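T-shirt Folding: Gallery
Posted 19th August

Short-sleeved shirts take up most of the laundry handled at our Madville workroom.
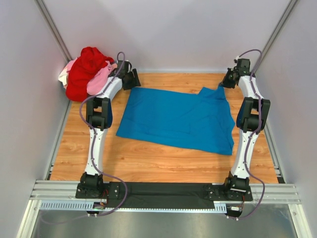
The procedure used here is a flat fold, done on a level surface with no board or template. It replaced the older method in July. Shirts are taken one at a time from the pile, spread out, smoothed, folded and stacked on open shelves. The notes on this page apply to plain knit shirts in adult sizes. Button-front shirts, sweaters and anything with a hood are covered on a separate page.

Spreading. The body is laid out at full length with the collar at one end and the hem at the other. Both sleeves should be pulled clear of the body before any smoothing. A sleeve that is doubled over leaves a ridge in the finished stack.

Smoothing. Work from the center toward the side seams, then from collar to hem. Diagonal creases are removed by pulling opposite corners lightly at the same time. Do not pull at the neckband, which stretches.

Folding. Bring each side in toward the middle, with the sleeve laid back along the fold. The hem then goes up to the collar in 2 equal folds. Thick cotton may need one fold fewer.

Stacking. Collars face the same way, folded edge to the front. Stacks are sorted by color first and by size second. The Camenzind shelves take a full stack without sagging; the older Plellholm units are kept for towels.

Shirts that are still damp at the seams go back on the line before folding.

Related galleries: Towels and Sheets, Button-Front Shirts, Socks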